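Karnero Teach Kit — hand guiding and remote control for two-hand setups

Show the arm the job, save it, play it back. No scripting to get started. Kit bolts on to the Karnero bench arms you already own and works with the Gelness hand (sold seperately, see bottom of page).

Two ways to teach

Hand guiding. Hold the grip ring, squeeze the enable switch, arm goes light. Move it where you want. Let go of the switch and it holds position. Best for reaching, placing, wiping, anything where the path matters more than the fingers.

Remote control. Wear the Minura glove, stand or sit wherever you can see the bench, drive the hand from there. Fingers follow your fingers. Best for grasping, passing from one hand to the other, turning things, caps and lids. Most customers end up doing the long moves by hand guiding and switching to the glove for the last bit. You can mix both in one recording — the switch point gets marked in the file.

Wrist camera records during both modes. Same clock as the joint data, so no lining up afterward.

Picking what to teach first

Start with something light that you don't mind dropping. A 350 ml water bottle is our usual first object: cheap, easy to find, slippery enough to teach you something about grip force. Lay the fingers across the body, bring the palm in under it, then close slow. Closing fast is the number one beginner mistake with the glove.

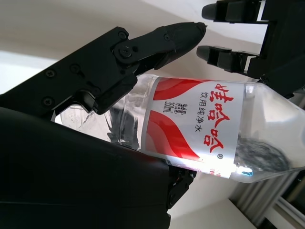
Grip force limit is set per recording, not per hand. Set it low, do a few takes, raise it if the object slides. Thin plastic will buckle well before the hand faults out so don't wait for a warning.

How many takes? Depends on the task. Jae-in Kwak on our support desk tells people 6 clean ones before trying any playback, and over 270 if you plan to train a policy on them. Bad takes: hit the foot pedal twice, it's discarded, arm goes back to start.

What's in the box

Grip ring with enable switch
Minura glove, right or left (pick at checkout)
Wrist camera and bracket
Foot pedal
Cable set, 2 m
Seo recorder software, one seat

Gelness hand, second glove and extra Seo seats are separate line items.

Good to know

Storage holds 500 takes, then it asks you to export. Export is plain files, one folder per take.
Glove needs recalibrating when a different person puts it on. Takes a minute. Do not skip it, the thumb will be off.
Hand guiding does not work with the hand powered down.
Left gloves are on back order untill November. Right gloves ship now.

Ordering and questions

Quotes and bench demos: ask for Britta Reinholz. Tell her which arm you have and whether you want one hand or two — mounting plates are different and we can't swap them once drilled.

Page updated July 20, 2020. Prices on request.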